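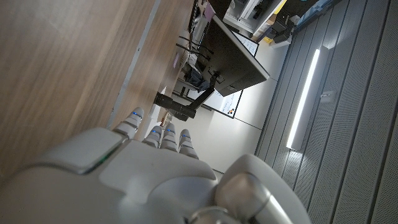
Mano robótica de dedos articulados, con un piloto azul encendido en cada punta.

Archivado en: Cultura y medios > Herramientas del oficio > Grabadoras

Abril | Por Senyo Adjei

Thorlacius Raver 2: una grabadora para gente que ya no se fía del teléfono

Llevo media vida haciendo entrevistas y he perdido exactamente una. Era un actor de teatro, secundario de lujo, que me contó con todo detalle cómo lo despidieron de una gira por reírse en el entierro de Ofelia. Fueron 26 minutos magníficos. La aplicación del móvil grabó el primero y después entró una llamada de mi dentista. De aquello me quedan tres frases en una libreta y una limpieza bucal a la que además llegué tarde.

Con esos antecedentes era cuestión de tiempo que acabara comprando un aparato que solo sabe hacer una cosa. El Raver 2 es una grabadora de bolsillo con dos micrófonos, una entrada para conectar el teléfono por cable y un botón rojo tan grande que da un poco de vergüenza sacarlo delante de alguien famoso. La he usado durante un invierno entero: cafeterías, camerinos, una furgoneta en marcha y muchas llamadas desde mi cocina.

Empiezo por lo bueno. El botón rojo funciona. Lo pulsas y graba, sin menú, sin cuenta de usuario y sin preguntarte si quieres compartir la experiencia con tus contactos. Por teléfono el sonido es limpio, con cada voz en su canal, así que al transcribir puedes silenciar la tuya. Lo recomiendo mucho. Yo no sabía que decía «claro, claro» con esa frecuencia, y ahora lo sé y me acompaña por las noches.

En persona la cosa depende del sitio. En un camerino, perfecta. En una cafetería, el Raver 2 tiene una fascinación casi sentimental por las cucharillas. Hay un modo llamado «conversación» que en teoría atenúa el fondo; en mis pruebas atenuó a una novelista de voz suave y dejó en primer plano, nítida, la discusión de la mesa de al lado sobre una herencia. Con el micrófono de solapa (se vende aparte, cómo no) el problema casi desaparece, pero pedirle a un cómico que se enganche algo a la camisa le regala al menos cinco minutos de material.

La pantalla es pequeña y gris y se lee bien de día. De noche hay que mantener pulsada una tecla lateral para iluminarla, y esa tecla está pegada a la de marcar. Mis archivos de las entrevistas nocturnas tienen alrededor de 600 marcadores, todos inútiles, repartidos con un criterio que ya quisieran algunos montadores de cine experimental.

Del programa de escritorio, Kestness, prefiero hablar poco. Sirve para pasar los archivos al ordenador y ponerles nombre. También ofrece una transcripción automática, que en una charla con un guionista de Bilbao convirtió «la segunda temporada» en «la segunda tempura» todas y cada una de las veces. Al final copio los archivos a mano, arrastrándolos a una carpeta, y así no he tenido ni un fallo.

La batería aguanta una jornada de promoción completa, de esas de hotel con pasillo, moqueta y agua con pepino. La memoria dice admitir hasta 2000 grabaciones. No pienso comprobarlo, pero me tranquiliza saber que el límite lo pondré yo o lo pondrán los publicistas.

Antes tuve una Ukgate, más barata y con mejor pantalla, que pitaba al empezar a grabar. Parece una tontería hasta que un entrevistado que iba relajado oye el pitido y se pone a hablar como una nota de prensa. La Raver es muda. Enciende una lucecita y se calla, virtud que agradezco en las máquinas y echo de menos en los representantes.

A favor: el botón, los canales separados, el silencio.
En contra: las cucharillas, la tecla lateral, Kestness.

¿La volvería a comprar? Sí, y el micrófono de solapa también, refunfuñando. La libreta la sigo llevando encima. Y al dentista le he pedido que me escriba.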